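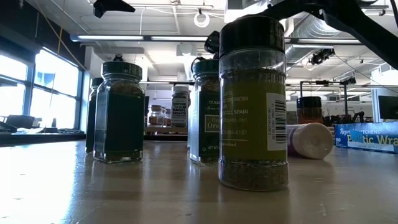 What a small town learns when its exporters wait for their money

26 Mar 2026
By the Prernen business desk
4 min read

In Clarberg the talk at lunch is often of exchange rates. This may surprise a visitor, for the town is small and has only one bank branch. But many of its people work for firms that sell abroad, and when a customer in another country pays in another currency, the difference between a good month and a bad one can be decided before any goods leave the warehouse.

The best known of these firms is Skideck, which makes folding platforms for loading docks. It has 35 employees and sells most of its production outside the country. Last September it signed its largest order so far, for 904 platforms, with a buyer who asked to pay in the buyer's own currency and to have 2 months to do it. The sales team was happy. The accounting office was less happy, and for some days the two departments did not agree on what the order was worth.

Their disagreement is an old one in trade. A price is fixed on one day, the money comes on another day, and between them the currency moves. If it falls, the exporter receives fewer dollars for the same work. A firm can buy protection from its bank, in the form of a forward contract that fixes the rate in advance. Large companies do this as routine. Small ones often do not, and the usual explanation is the cost.

In Clarberg I heard other explanations too. One manager told me that he had never been offered such a contract, and that he had been too shy to ask for it. Another had used forwards for several years and stopped after the currency moved in her favor and she could not profit from it. She knew well that this was the purpose of the contract. Still, she said, it felt like paying for rain insurance and then having a dry summer.

Skideck finally chose a middle way. It covered half of the payment with a forward and left the other half open. The accounting office would have liked to cover more.

At Macedo, a trading house on the other side of the river, the problem is seen from the opposite direction. Macedo imports machine parts, so a strong dollar is welcome there. It keeps accounts in several currencies and pays its suppliers from whichever one is convenient. Its price list has 808 lines, and until recently each of them was corrected by hand when rates changed. Now the list is corrected once a quarter, and the company accepts that some lines will be a little wrong in the meantime. Customers, I was told, complain less about a wrong price than about a price that changes every week.

The bank branch has started to hold a short morning meeting for local firms on the subject of currency. The first one was poorly attended, perhaps because it was set for the same morning as the payroll. The next will be held in the afternoon, with coffee.

Contact us | © 2026 Prernen | Back to top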